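The Long Way to Longate

A gravel track, a rail fence and a woman who keeps notes on both
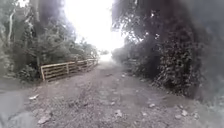 Dagmar Vrabec walks fast. I'd been warned. By the time I have my bootlaces sorted she is well up the track with her hands in her jacket pockets, talking over her shoulder about drainage.

The Longate track is gravel and dirt, dead straight for a good part of its length, trees close in. Locals in Vultemdale use it for dogs, for running, for getting to the far meadow without going by the road. It isn't in any of the guidebooks. Vrabec has looked after it for 20 years, first for the estate and then, after the estate sold up, for the parish.

"People think a path is just there," she says. "You leave this one alone two winters and see."

What goes wrong is water. It always is, on gravel. Rain gets into a wheel mark, the wheel mark gets deeper, the fine stuff washes out and you're left with the big stones standing up like teeth. Vrabec stops to nudge one with her toe. Leaves it. Nudges another and this one she picks up and throws in the bushes.

"That one turns ankles."

How does she know? She just does, apparently. She carries a notebook, a small green one with a rubber band, and in it every soft spot on the track has a name. The Sponge. Anozie's Dip, after a postman who came off his bicycle there. I ask to see it and get about four seconds.

Then the fence. She has opinions on the fence. Rails stacked one above another between upright posts, low enough to lean on, and gone that pale tan color timber goes when it's been left out in the weather. She won't have it stained. The parish offered her a tin of something called Stakum, a brown wood treatment, and it is still in her shed with the lid on.

"Brown fence, brown track, brown mud. Why would you."

Rails she replaces as they go. Seven last year, most of them in November, when a storm brought a limb down. Posts are another matter. A post rots at ground level first, right where the soil stays damp, and it can look perfectly sound until somebody sits on a rail. She checks with a screwdriver. If it goes in easy, the post comes out. She digs the new hole by hand and packs it with stone, no concrete, tamping a little at a time with an iron bar that was her father's. Concrete holds the wet, she says. Others will tell you diferent. She has met them.

We talk about gravel for longer than I planned. The stuff has to have dust in it or it won't bind. Round pebbles are useless, they roll. You want it sharp and mixed, and you want the middle of the track a touch higher than the sides, so rain runs off to the edges and into the undergrowth. Her last delivery cost the parish 93 dollars a load and she thinks that was too much. She spread it with a rake.

Does she ever just walk it? No notebook, no screwdriver?

A pause here, the first one all morning.

"Early, sometimes. In summer when the leaves are out you can't see a thing past the end, it's just light. I like that bit."

Then she's off again, there is a rail further on she want to look at before lunch. I go after her, watching my ankles.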